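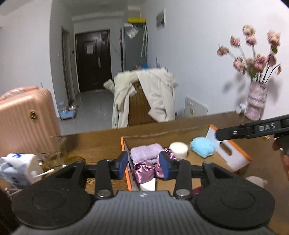 Pink satin bow, held up by the box with the rest of the soft bits.

Tullico vanity box, 2 weeks in
2024-10-20
4 out of 5

Bought this for the small soft stuff that ends up all over my table. Puffs, hair bows, face cloths. Plain open cardboard box, orange edges, white inside. Cost me 11 dollars, came flat, folded up in no time.

Good: you can see everything. Lavender fuzzy cloth on one side, sponge puff in the middle, blue fluffy puff next to it. No lid to mess with, grab and go. White inside shows makeup dust tho — wipe it dry, I used a damp cloth once and one corner went soft.

Not so good: it's cardboard. Wouldn't keep it by the sink. No dividers either, so light things slide around if you carry it. I wedge the cloth in and that mostly fixes it.

My tissue box has an orange rim too so they sort of match, total luck. Swabs still live in thier own pack, too small for this.

Yutong Yan has the Vimemska one, plastic, way sturdier, but she paid 80 for a set and I'm not doing that for hair ties.

Would buy again. Maybe two — one for travel stuff, my suitcase is a mess. Minus one star for the soft corner.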